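Notes for crews moving onto the automated table-clearing line — revised August

These tips cover the dining and guest rooms at Hutsuliak, where the Jisar units now handle the first pass of table clearing. Room attendants still do the wiping, the linens and anything fragile. Send corrections to Sumathi Varghese on the day desk.

**What moves off your list**

- Lifting single small items from the table to the tray.
- The end-of-shift tray count. Zirkik logs each item as it is set down.
- Written lost-property slips. The log entry replaces the slip, but the item still goes in the numbered bag.

**What moves onto it**

- Approving the pick order before a room is released. Allow two minutes per room.
- Clearing faults. Most are a missed grasp on something thin and flat.
- Naming new objects in the library, which currently holds 128 entries. Use plain names: "pencil", not "writing implement".

**Setting up a table**

1. Push chairs in until the seat fronts are under the tabletop. Leave one long side open if the unit needs to approach from it.
2. Keep small items at least 16 cm from the edge. Anything closer is flagged and left for you.
3. Turn phones face-up. A dark screen on a dark top is hard to pick out, and the pale border helps.
4. Do not stack. A small object behind a tall one will be skipped on the first pass.
5. Glossy tops should be dry before release — water marks read as objects.

**Checking the order in simulation**

Every new layout is run in the Drurkidska simulator first. Look for items partly hidden by others and move the tall item to the front of the queue. Pencils and clips go last, with the slow grip setting. If the preview and the real room disagree on furniture, stop and re-scan; do not nudge the chairs to match. 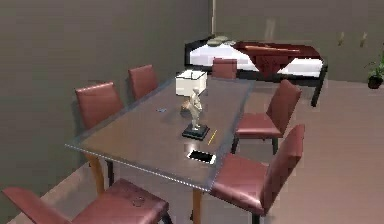
*Practice layout, six-chair dining room. Figurine first, then the fruit-like item behind it; pencil near the end.*

**Hours and grading**

The change adds up to 185 minutes of screen work per attendant per week. It is paid at the regular rate and counts toward the controller grade. Attendants who prefer to stay on linens may do so; tell the day desk before the next roster is posted.

Wipe the tray with a damp microfibre cloth at the end of each shift. No solvent on the grey pads.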